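**Ticket 363: heating loses pressure in the night, boiler stops before morning**

Opened by: Ngan-ling Kao (house manager, Dullby guesthouse)
Opened on: January 22, 2023
Handled by: Edivaldo Coutinho, Arruda heating service
Equipment: Jarnex gas boiler, Flisov wireless thermostat
Status: see the last section

### What is the problem

Dear Arruda team,

Our boiler goes off in the night and the house is cold when the guests get up. On the display there is a small tap symbol which blinks, and the needle on the pressure gauge is lying at the bottom, in the red part. I open the filling tap under the boiler until the needle comes back to the green part, I press reset, and the boiler starts normally. The radiators become warm and during the whole day I have no complaint. The next morning it is the same again.

It has happened four mornings in a row. Before this I had to add water maybe once in a season, and I think it was always after somebody had let air out of the radiators.

The hot water for the showers is not affected as long as the boiler is running. When the boiler is off, there is of course no hot water either, and the guest in room 8 had to take a cold shower. I would like to avoid a second one.

### What I have already tried

- I topped up the water every morning. I stop in the middle of the green part, as it is written in the Jarnex booklet.
- I closed the filling tap firmly afterwards. It does not drip.
- I changed the batteries in the Flisov thermostat, although I understand now that it has no connection with the pressure. It only tells the boiler when to heat.
- I switched the boiler off and on at the wall. This changed nothing.
- I went through all rooms and touched under the radiator valves with a dry paper towel. The paper stayed dry everywhere, only in the corridor of the upper floor it had a small brown mark, which I believe is old rust.
- I looked at the ceilings on the ground floor. There is no stain that I did not know already.

I have not opened the boiler cover. The booklet says that it is not allowed for the user.

### First answer from Edivaldo

Hello Ngan-ling, thank you for the clear message. It saves us one visit.

If the pressure falls only in the night, I would like to know two things before I come. Please look at the gauge in the evening when the heating is hot, and again late when it has cooled down. And please find the small copper pipe which goes from the boiler through the outside wall. It comes out low, above the drain, and is bent back towards the wall. Tie a freezer bag over the end with a rubber band, not too tight. In the morning tell me if there is water in it.

Do not keep your hand or your face near the pipe when the boiler is running, the water that comes from there can be very hot.

Also please stop filling it more than once per day. Fresh water brings air and oxygen in the radiators and makes rust.

E. Coutinho

### My observations after the first answer

**Evening, heating on.** The needle was very high, nearly at the red part on the other side. I did not know that it goes up so much. In the morning I had left it in the middle of the green.

**Late, after the night setting of the Flisov.** The needle was in the low part of the green.

**Morning.** Needle at the bottom, boiler off, symbol blinking. In the freezer bag there was water. I poured it in a measuring jug but I spilled a part on the step, so I cannot give a correct amount. It was more than one coffee cup. The water was grey and smelled like metal.

The pipe also dripped a little during the time when I was filling the boiler. I had never noticed it, because the drain is behind the bins.

### Second answer from Edivaldo

This is very useful, thank you. I am now almost sure that we don't have a leak in the floor or in the radiators.

When water gets hot it needs more place. In your boiler there is a flat metal vessel with a rubber skin inside, with air on one side and heating water on the other. The air gives way when the water grows. If the air has gone out, there is no place, the pressure goes up too high, and the safety valve opens and lets water out through the copper pipe. Then the heating cools down, the water becomes smaller again, and there is too little of it. This is why you find it empty in the morning.

It can be one of these:

1. The vessel has only lost its air. Then I pump it up and it is finished.
2. The rubber skin is broken. Then the vessel must be replaced.
3. The safety valve has dirt under the seat after opening so many times. This often comes together with the first or the second.

I will bring a pump, a valve and a vessel. I cannot come before tomorrow afternoon. For this night please set the Flisov to the same temperature for day and night and a bit lower than usual, so that the system does not go up and down so much. It isn't a repair but you will perhaps have heat at breakfast.

E. C.

### Night with constant temperature

I did as written. The pressure in the morning was low but the boiler was still running, and nobody had a cold room. The bag had some water in it, less than before.

One guest found her room too warm to sleep and opened the window. I explained the matter to her and she was friendly about it.

### Visit

Edivaldo arrived after lunch. I write down what was done, so that the next person in this house can read it.

He turned off the boiler and waited until it was cool. Then he let the water pressure go down to nothing through the drain cock, with a hose to the yard. He said this is important, because the air side can only be measured properly when there is no water pressure against it.

The air valve looks like the valve of a bicycle tyre and is on top of the vessel, behind the cover. He pressed the small pin in the middle with a screwdriver. No air came, but also no water. He was pleased about this. When water comes out there, the skin is broken and pumping has no sense.

He pumped the vessel up to the value on the Jarnex label and we waited, and I made coffee. After the waiting the value had not changed. He put soap water on the air valve and there was a very slow bubble. He changed the small insert inside, put a cap with a rubber seal on it, and the bubble did not come back. The old cap was missing. I don't know since when, it may have been like this already when we took over the house.

After this he filled the system and let the heating go up to the highest setting. The needle climbed a little and stopped well inside the green. The copper pipe outside still gave a drop from time to time. He turned the head of the safety valve to flush it, twice, but the drop continued, so he replaced the valve as well. With the new one the pipe is dry.

He also put a bottle of protection liquid in the heating water, as I had filled in so much fresh water during the week.

### Questions I asked during the visit

**Must I call you if the needle moves?** No. It is normal that it stands higher when the heating is hot. It should only stay in the green part, and the difference between cold and hot should be small.

**How often must the air in the vessel be checked?** At the yearly service. Our service was in September and the paper from the other company has no entry in this line. Edivaldo did not want to say anything about it, he only showed me the empty line.

**Can I leave the filling hose connected?** No, he has taken it off and hung it on the hook beside the boiler. If it stays connected, an old tap can let water through slowly and then the pressure goes up by itself, and one searches in the wrong place.

**Is the Flisov in the right position?** Not really. It hangs in the corridor near the kitchen door, where it gets warm air from cooking. He proposes the lounge, on the inner wall. It is wireless and can stand on its foot, so I will try this first without drilling.

### Open points after the visit

- [x] Vessel pumped up, insert and cap replaced
- [x] Safety valve replaced
- [x] Filling hose removed
- [x] Flisov set back to the normal day and night times, heating from 9 in the evening on the night setting
- [ ] Radiator valve in the upper corridor, brown mark: look again with dry paper after one week
- [ ] Freezer bag stays on the pipe for the next nights
- [ ] Send a copy of the work sheet to the owner
- [ ] Flisov to the lounge. There is no shelf on the inner wall, so it goes on the light wooden table for now. The tea box with the red sticks in the left compartment stays on the table too, and guests are asked to leave the thermostat where it is.
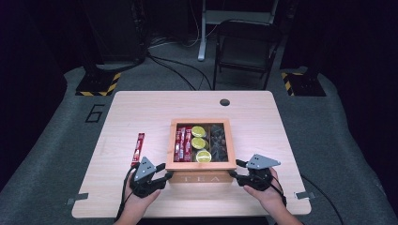
### Closing note

The needle was in the green each morning since the visit and the bag on the pipe is empty. In the lounge the Flisov shows a lower temperature than it did in the corridor, so the boiler now works longer in the morning and I have put the setting down a little.

The paper under the corridor valve was dry again. The invoice has come and is sent to the owner together with the work sheet. From my side the ticket can be closed. Thank you to Edivaldo for the patient explanations.

Ngan-ling Kao

*Closed by E. Coutinho. Vessel pressure to be measured again at the next service, please keep this sheet inside the boiler cupboard.*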